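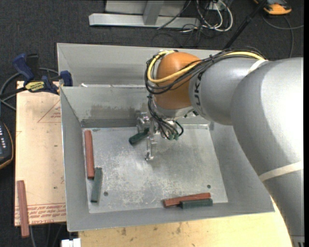
Features | Automation and Safety

The rules between the robot and the bin

Small shops are buying arms faster than they are writing procedures for them. A handful of Canadian integrators and trainers want the paperwork to come first.

By Montserrat Cabello
20 March 2025

Bin picking looks simple from the doorway. A robot arm reaches into a container, takes hold of a part and sets it down somewhere else. A shop that wants to try it can put blocks in a metal bin, run some cables to a gripper and start on the programming the same afternoon. The trouble, according to the people who get called in later, is that the trial cell often becomes the production cell with very little written down in between.

Milagros Ibarra has been assessing robot cells in southern Ontario for most of her working life. She runs the safety side of Grarnine, an integration firm in Kitchener, and keeps a record of every finding her team makes on a first visit. There were 2,925 entries in it at the end of December. Very few of them concern the robot itself.

"The arm comes with a manual and the manual is good," Ibarra says. "What I write up is the gripper, the cables, the table and the box the parts are in. All the things the shop added."

Under the standards most Canadian shops work to, the robot on its own counts as an incomplete machine. The hazards belong to the application, meaning the arm together with its tooling, the workpieces and the place where it is installed. CSA Z434 is the document that inspectors in this country will usually ask about, and the international standard, ISO 10218, covers the same ground in two parts, one for the robot and one for the system built around it. Either way, somebody has to do a risk assessment of the finished cell, and do it again when the cell changes.

That second assessment is the one that gets missed. A new fingertip on a gripper changes how it holds a part and where a hand could be pinched. Moving a bin half a metre changes the reach of the arm. Swapping a light part for a heavy one changes what happens if the grip fails at speed. Ibarra's rule for her own customers is that any change to tooling, fixtures or payload goes on a one-page form before the next automatic cycle, and that the form names the person who approved it.

Cable dressing takes up more of her reports than owners expect. The bundle that feeds a gripper has to follow the wrist through its whole range. If it is strapped too tightly it pulls at the connectors, and if it is left too slack it can snag on the lip of a bin. Grarnine asks for a full-range check at reduced speed with the operator watching the cables and holding the enabling device. The check is repeated after every change to the program that adds a new wrist angle.

Clamps are the other standing item. A bar clamp is a sensible way to locate a board or a bin while a layout is being worked out. Kinga Hegedűs, who teaches the robot operator course at the Illine training centre in Hamilton, has no objection to them during set-up. She wants a date on them.

"Write down when it went on and when it's coming off," she says. "If you get to the date and you still need it, drill the table and bolt the thing down."

Her course runs for 5 days and the first two are spent without power to the robots. Trainees draw the cell to scale, mark the maximum space the arm can reach and then the smaller restricted space set by its limits. They list each task a person does near the machine, including the ones that happen once a month. Cleaning out a bin is on the list. So is picking up a dropped part, which Hegedűs regards as the most common reason for someone to put an arm where it should not be.

The teach pendant gets a morning to itself. Illine requires that it have a hook or a shelf in the cell, outside the restricted space, and that it go back there every time it is put down. Only one person has control at a time, and that person carries the pendant into the cell. In manual mode the tool is held to 250 millimetres a second or less. Trainees who let go of the enabling switch, or squeeze it in fright, find out that both will stop the arm.

Not everyone thinks the current arrangements suit small firms. Teodoro Llorente owns Triantafyllou, a job shop outside Guelph that took its name from the previous owner and makes brackets and housings in short runs. He paid for two outside assessments last year and found the reports hard to use.

"I got a binder," Llorente says. "My guys need a page. I had to sit down and turn the binder into a page myself, and I'm not sure I'm the right person to be doing that."

His page now hangs on the fence at each cell. It gives the payload limit with the gripper included, the approved parts, the steps for entering the cell and the name of whoever can authorize a change. He says the payload line caused the most argument. The figure on the robot's data plate does not allow for the weight of the tooling, and one of his grippers had been taking up a good share of it.

Cuiping Li thinks the page should be a standard item. She edits Mellow, a set of free checklists for cells with one or two robots, and the latest version has been downloaded 3,892 times. The lists cover commissioning, daily start-up, tooling changes and return to service after a stoppage. Li is careful to say that they do not replace a risk assessment, and the first line of each one asks for the date of the most recent.

The daily list is short. Test the emergency stops in rotation. Look at the cables and connectors from wrist to base. Check the gripper fingers for wear and the bin for movement against its marks. Clear the floor of anything that could trip a person backing away. Confirm that the program loaded is the program on the sheet.

Li wants to add a section on experimental set-ups, covering the months when a cell is being tried out with stand-in parts and the guarding has not been settled. She has a draft and is asking shops for comments until the end of the spring. Ibarra has already sent hers, mostly about cables.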